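Kitchen and Tableware Re-use Program, Standov Community House
Progress report to the Molefe Fund
Reporting period: March to end of second quarter
Submitted 1 July 2025

1. Status against plan

The program is on schedule for sorting and storage and behind schedule for lending. Of the four work packages in the agreement, sorting and shelving are complete, cataloguing is under way and the lending desk has not opened. No change to the approved budget is requested. A change to the order of work is described in section 5.

2. Intake and sorting

Donated tableware and cookware received to date comes to 2256 pieces. The bulk arrived from the closure of the Laltonari function centre, with the balance from household donations left at the side entrance during opening hours. Pieces were sorted first by material (ceramic, glass, stainless steel, enamel, other) and then by condition. Items with chips on an eating or drinking edge, crazing through the glaze, or exposed base metal under enamel were withdrawn. Withdrawn ceramic was offered to the mosaic group and the remainder went to the transfer station.

Function centre stock is uniform and stacks well. Household stock does not. Plates of nominally the same size differ in rim width and foot diameter, and mixed stacks higher than nine plates proved unstable on the wire shelving. Mixed stacks are now limited to six. This has used more shelf length than was allowed for in the original layout.

3. Storage

Shelving was supplied and fixed by Werkness under the quote attached to the previous report. All bays are anchored to studs. The lower bays hold cookware and serving dishes, the middle bays plates and bowls, and the upper bays light items only. Two defects were noted at handover: a bowed shelf in the end bay and a missing foot cap. Both were rectified at no charge.

The dehumidifier in the storeroom was relocated from the window wall to the inside corner after condensation was found on the lower steel items in the cooler months. A log sheet is kept on the door.

4. Cataloguing

Function centre stock is catalogued by type and quantity, with one record per pattern. Household stock is catalogued by piece or by small set, as patterns seldom repeat. Each record carries a shelf code, material, rim diameter, condition grade and a short pattern description.

Pattern descriptions have been the slowest part of the work. Early records used terms such as "floral" or "pink flowers" without further detail and could not be matched to a piece with any confidence. The wording now in use gives the motif, its colour and its position on the piece, for example clusters on the rim, a branch along one side, or an all-over print. Early records are being rewritten to the same standard.

The cataloguing station is set up on a countertop with a checked cloth and a ring light on a short tripod.

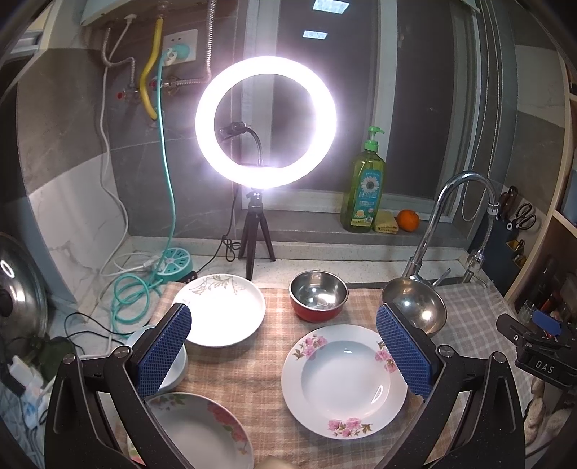 Glazed white plates and polished steel bowls reflect strongly under direct light, and rim decoration on pale pieces is easily lost. The station instructions have been amended to call for the light to be moved back and dimmed for these items. Patterned and coloured ware is to be handled in separate batches from plain steel so that the setting is changed as seldom as possible.

5. Variation to the order of work

It is proposed to open the lending desk with function centre stock only, and to add household stock as its records are completed. Event borrowers generally ask for matching sets, and the uniform stock meets that demand without waiting on the remaining records. The loan form, breakage schedule and crate labels are drafted. Crates with fitted dividers have been ordered and are the only outstanding purchase.

6. Next period

Complete rewriting of early records. Receive and label crates. Replace the cloth at the cataloguing station with a plain matte grey one. Open the lending desk. Report loans, returns and breakages by material.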